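# Low hum from round duct in converted unit, plus a glare question

**Board:** Buildings and Services > Noise and Vibration

### ductless_in_name

2019-02-04

We moved into the Pruvham unit in the fall. Single big room, hard floor, no suspended ceiling. Supply air comes through round ribbed metal duct run in the open below the white ceiling, with a second run parallel to it. The fan is in a plant closet behind the end wall.

The problem is a steady low hum whenever the fan is above its lowest speed. I put a phone spectrum app on it and there is a clear peak at 81 Hz. It is strong near the end wall, weak in the middle of the room and strong again at the far end. The landlord had the grilles rebalanced and it made no difference.

What I have tried:

- Fan on low: hum goes away, room gets stuffy by mid-afternoon.
- Hand pressed on the duct near the wall: I can feel it, and the hum drops slightly.
- Closet door shut and gap taped: less fan hiss, same hum.

Before I pay for a silencer I would like to know if it is the right fix.

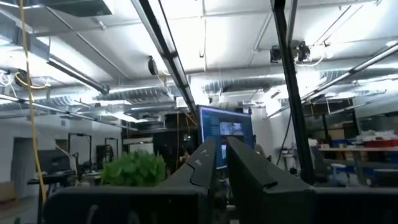 ### mass_law

The silencer is probably the wrong fix. A standard absorptive silencer does very little at 81 Hz unless it is very long. The datasheet will have a column for the 63 Hz octave band and another for 125. Read those two and ignore the rest. Most people buy on the 1 kHz figure, lose the hiss, and then find the hum more noticeable than it was.

Strong, weak, strong along the room is a standing wave. That tells you about the room. The source still has to be found.

Questions:

1. Is there a flexible connector between fan and duct, and is it slack or pulled tight?
2. Is the fan on springs, rubber, or bolted straight down?
3. Is the duct tight in the wall where it passes through?

### ductless_in_name

1. There is one. It looks tight to me.
2. Rubber pads, quite thin, bolted through.
3. Mortared in all the way round.

### Stirnstead_HVAC

Number 3 is your answer. The wall is being driven by the duct and is acting as a loudspeaker. Break out the mortar, leave a gap, pack it with mineral wool and seal both faces with a non-setting mastic. Check first if that wall is fire rated, as you will then need a tested detail and not just whatever is on the shelf.

I would do that before touching the fan.

### mass_law

Disagree on the order. If the bolts pass straight through the rubber and clamp down on the base, the pads are short-circuited and all of the vibration is going into the floor. Opening up the wall costs a day and makes a mess. Checking the bolts takes a wrench and a flashlight. Look for a sleeve and a soft washer under each bolt head. If there is metal on metal, start there.

A tight flex connector is the same kind of fault. It should have visible slack with the fan running. Stretched canvas carries vibration quite well.

### Stirnstead_HVAC

He said pressing on the duct lowers the hum. That points to the duct, not the floor.

### mass_law

It points to duct wall vibration somewhere, which the tight connector would explain without any help from the masonry. Round duct is stiff, so it doesn't drum the way rectangular does. For it to be felt by hand something is pushing it fairly hard.

### bluntspanner

Does the tone move when you change fan speed? If the fan is on a variable drive, step it up and watch the peak. If it tracks the speed it is blade pass or shaft imbalance. If it stays at 81 and only gets louder or quieter, you have a resonance being fed by something broad. This takes 30 minutes and costs nothing. I would not spend money until it is done.

### ductless_in_name

Did it this evening. The peak moves with fan speed. At one setting just below where we normally run it, the hum nearly disappears at the far end.

Also looked at the bolts. No sleeves, no washers, metal on metal at all of them.

### mass_law

Then you have a source that tracks the fan and a rigid path into the building. Fix the mounts and the connector, run it for a week, and leave the wall alone until you have heard the result. Lock out that speed band on the drive too if it allows skip frequencies.

### ductless_in_name

Will do. The landlord has agreed to the mounts. The wall would have to wait until May anyway.

Second question, and a moderator can split it if needed. We have a light wood table in the same room with a clear finish, and people complain about glare when they sit at it. The lights are bare overhead fittings. Is it the finish or the lights?

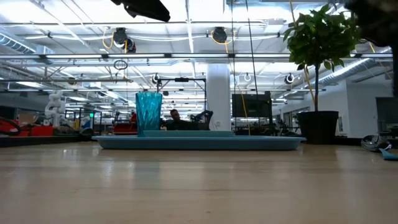
*The far side of the table, tray and plant in place. Patches of shine on the wood.*

### grit_and_shellac

Both, but the finish is cheaper to change. A gloss topcoat mirrors the fitting. A satin one spreads the same light over a larger area, so the peak is lower. You do not need to strip it. Clean with mineral spirits, let it dry, scuff evenly along the grain with a fine gray pad, vacuum, then wipe on a thin satin coat of the same chemistry. If you don't know the chemistry, test under the edge first. Stir the can and never shake it. The matting agent settles, and the last third of a badly stirred can comes out almost flat.

### lumen_creep

I would leave the table alone. With a glossy horizontal surface the geometry decides everything. Draw the line from the eye to the table and reflect it up. If it lands on a fitting, there is glare. Move the fitting, move the table or put a diffuser on it. Refinish to satin and you trade a few bright streaks for a milky haze over the whole top, and some people find that worse for reading.

We did the canteen at Skinness by turning the tables so the long side ran parallel to the light rows. Complaints stopped.

### grit_and_shellac

Haze is what you get from dead flat finishes. Satin at 30 gloss units is fine. At 20 I would agree with you.

### ductless_in_name

From a lower seat the reflection stretches out into long soft streaks that run toward you. 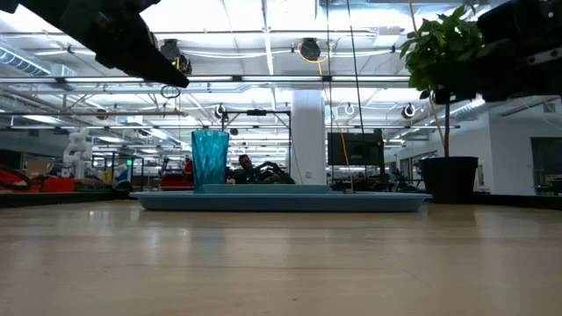
It is less of a problem standing up. Turning the table is awkward as there is a floor outlet under one end, but I could get diffusers on the fittings without asking anyone. Is prismatic or opal better for this?

### lumen_creep

Opal. Prismatic cuts brightness at shallow angles, for people looking across the room. Your reflection comes from light going more or less down, where prismatic does the least. You will lose some output with opal, so measure on the table before and after.

### bluntspanner

Check the diffusers are held with clips and not just resting in place. With that fan running they will buzz, and you will be back here with a third question.

### Stirnstead_HVAC

Going back to the duct. Buchanan had the same arrangement, mounts done first, and the hum only came down partway until the wall sleeve was freed. I still expect you to end up there.

### mass_law

Possible. Post the spectrum after the mounts are in, same phone, same position, same fan speed, or the comparison is worth nothing.

### ductless_in_name

Marked the floor with tape by the end wall. Mounts are on order, and I asked for a longer flex connector on the same ticket.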